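Flestard 500 Countertop Grain Mill
Item no. 3492
Awwad Kitchen & Pantry, Zudinton

Fresh flour at home, and plenty of it

If you have only ever bought flour in a bag, the smell is the first surprise. Wheat that was whole berries a minute ago smells sweet and a little grassy, like a hayloft with a bakery downstairs, and it fills the kitchen before you've even switched the mill off. We have been grinding on a Flestard 500 in our store kitchen since we started carrying it, and we still stick our noses in the bowl every single time!

The 500 is the smaller of the two Flestard mills. It has a round beechwood housing, a pair of ceramic stones, and one dial on the front for setting the grind. Turn it to the left for fine flour, to the right for cracked grain. The numbers run from 1 to 9 and you can stop anywhere between them (3 and a half is our house setting for sandwich bread).

The hopper takes 500 g of wheat, enough for a good-sized loaf. You can keep topping it up while the motor runs, and for holiday baking we regularly put 2000 g through in one go without a pause.

What it grinds
Wheat, spelt, rye, kamut, barley, rice, buckwheat, millet, hulled oats, dry field corn and dry chickpeas. Popcorn works too, on 4 or coarser for the first pass, then again on 2 if you want cornmeal fine enough for a soft muffin.

What to keep out of it
Flax, sesame, poppy seeds, nuts, coffee and anything oily or damp. Oil coats the stones and they stop cutting. If it happens (it happened to us, with sunflower seeds), run a cup of dry white rice through on 5 and the stones come clean again.

How fine is fine?
Very! On setting 1 soft wheat comes out silky enough for a sponge cake, though we sift out the biggest flakes of bran for that. Tài La, who runs our Saturday bread class, bakes her pitas with unsifted hard white wheat on setting 2 and they puff up like pillows. Rye is softer and a bit sticky, so start at 3 and work down.

Noise
It's a stone mill, and it sounds like one. Think of a blender with the lid held down. The motor is quieter once there's grain in the hopper, so pour first and switch on second unless you are grinding chickpeas, which like a running start.

Cleaning
Unplug it. Lift off the hopper, turn the upper stone counterclockwise until it comes free, and brush both stones with the stiff brush that comes in the box. No water on the stones, ever. The outside can be wiped with a barely damp cloth, and a little board oil once or twice a year keeps the beech looking lovely.

Specifications
Hopper capacity: 500 g wheat
Stones: ceramic, self-sharpening, removable
Housing: solid beech, oiled
Grind settings: stepless, marked 1 to 9
Cord storage: underneath
Included: mill, hopper lid, stone brush, recipe booklet

A recipe to start with
The booklet has good basics, but the one everybody asks us for is Naa Kwofie's buckwheat pancakes. Grind a cup of buckwheat on 2 and half a cup of soft wheat on the same setting. Stir in a pinch of salt, a spoonful of honey, two eggs and enough buttermilk to make a batter that falls off the spoon slowly. Leave it overnight in the fridge, add half a teaspoon of baking soda in the morning, and fry in butter. They come out dark and tender, with crisp little edges, and they are wonderful with stewed plums. 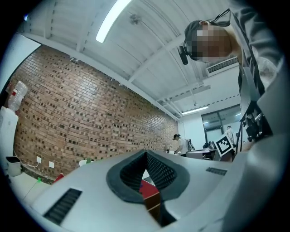 Head strap on, leaning in for a look.

Questions we get at the counter

Can I use the flour right away?
Yes, please do. It will be a little warm, so for yeast dough let it sit ten minutes or use cooler water. Leftover flour keeps for a few days in a jar, or for months in the freezer.

Do I need to change my recipes?
A bit. Fresh whole grain flour drinks up more water than store flour and it takes its time about it. Add an extra spoonful or two and give the dough twenty minutes to rest before you knead.

Will it handle a sack of corn?
A sack, sure, but spread over a few days. For really big amounts look at the larger Flestard, item no. 1092, which has wider stones and a deeper hopper.

Are replacement stones available?
We keep both upper and lower stones in stock. In normal family use you may never need them.

Availability
The November shipment sold out, and the new one is now on the shelf. Orders for local pickup can be collected at the Zudinton store during opening hours. Bring a jar along and we'll gladly fill it with wheat berries from the bulk bins, so you can start milling the same evening.

Page updated Sun 10 December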